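The dark pile gets its turn

March means the winter stuff comes out of the closet, and I finally got to the big dark green cloth I'd been putting off. 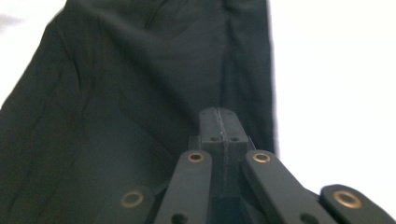

Dark green, or nearly black, depending on who you ask. Creases and all.

Aslak Engström swears by rolling everything, but I'm a folder – always have been! I gave myself 40 minutes for the whole shelf and spent 10 of them looking for the lid to the Storkero box (under the bed, of course). Sweaters are next, once I've had coffee.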